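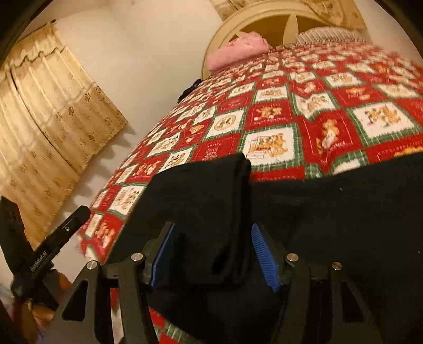 Session 4: Who Fixes the Pump?

Pillasari got its hand pump from the Storbridge fund in October. It served 70 households and worked beautifully until a seal went. The seal cost 30 cents. The nearest one was 325 miles away, in a locked cupboard.

Points to take from the case:

- Training was one afternoon long, and lunch took up most of it.
- The manual was excellent, in a language spoken by the manufacturer.
- Households had offered to pay a small monthly fee. The plan had no line for income, so the offer was politely declined.

Compare Kaneko, where a local shop stocked parts before the first pump went in – dull work, and it made no one's annual report.
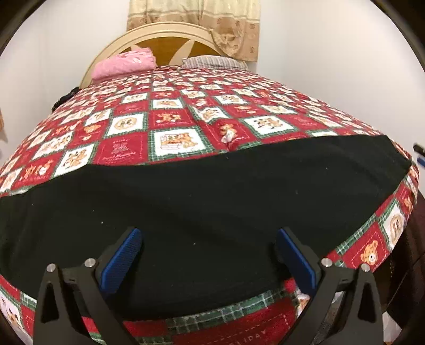

Bedspread with black fabric across the near end.

For next time: read the Trandex handout, pages 30 to 50, and draft a repair budget for Pillasari.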